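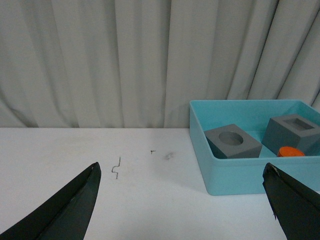

Grundex opens the Pomon Room in Evstead, a quiet place for sorting small things

Evstead, 13 May 2024

Grundex, a supplier of tables and storage for workshops, announces today the opening of the Pomon Room in its building in Evstead. The room is made for people who have small things to sort and do not have a clear table for it. It can be used by households, by clubs and by small repair businesses of the town.

The idea of the room is simple. A visitor comes with a box or a bag of mixed parts, puts the contents on a white table, and takes the time to decide what stays together. For the parts which are already chosen, there are open plastic trays in a light turquoise blue. The trays have straight walls and a rounded rim and they have no lid, so the contents can be seen from the chair.

"Many of our customers told us that they buy storage first and sort later, and after some months everything is mixed again," says the company. "We wanted to offer them the table before the shelf. A person who has seen all the parts in one place will choose better what to keep, and maybe will buy less from us, and we accept this."

A table, a curtain and not much more

The Pomon Room has a size of 200 square feet. It was a store for samples before, and the conversion was carried out by the carpentry firm Rusnák, which also repaired the floor and the door. The work began in November and took longer than it was planned, as the first delivery of tabletops had the wrong height.

The tabletops are smooth and white. Behind the table hangs a white curtain with vertical folds. Grundex tested also a darker curtain, but small parts were harder to notice in front of it, and the staff found the room less pleasant to stay in. With the white curtain the background is calm, and a colored tray is easy to find again when one looks up from the work.

A white table shows every mark. The company knows this and has decided not to change the tabletops each time that a line or a speck appears on them. They are cleaned in the evening with a damp cloth. What does not come off is allowed to remain, and visitors are asked not to rub on it with hard sponges.

What lies on the table

Visitors bring their own things. For those who wish to try the table first, Grundex keeps a small collection of practice pieces. These are plain objects without value, among them a gray block with a round hole in its top face. They may be moved, grouped and put into the trays freely, and should be left on the table at the end of the visit.

The company recommends to begin with the largest piece and to leave one side of the table free. The tray stands best on the side of the hand that is used more. It is not necessary to fill it. A tray with few things in it can be carried with one hand and does not need to be sorted a second time at home.

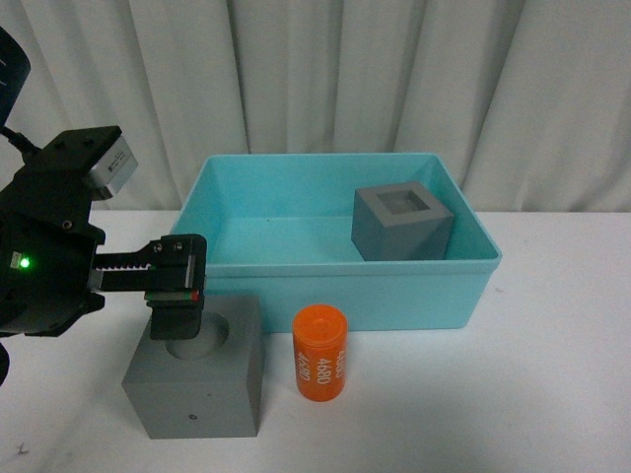

Opening times and use of the room

The Pomon Room is open on five days of the week, from morning until early evening. A visit lasts two hours at most, and it can be made longer if no other person has reserved the table. Up to seven visitors may be present at the same time. Children are welcome together with an adult.

The use is free of charge during the first season. Trays can be borrowed for use in the room only. Persons who would like to have the same tray at home can order it at the front desk, where also the other sizes are on display.

The following things should please not be brought: food, liquids in open containers, paint which is not dry, and batteries with damage. Sharp tools are permitted when they are in a case during transport.

Next steps

In November, Grundex will decide together with Rusnák if a second room can be prepared in the same building. This room would have lower tables, suitable for working in a wheelchair and for younger visitors. Comments from the first users will be collected in a book near the door, and the company asks also for critical ones.

About Grundex

Grundex supplies work tables, shelves and open storage trays to workshops, schools and private customers. The company has its office and its storage hall in Evstead.

Contact for the press

Grundex, Press Office, Evstead. Visits for journalists are possible before the regular opening time and should be arranged with the front desk.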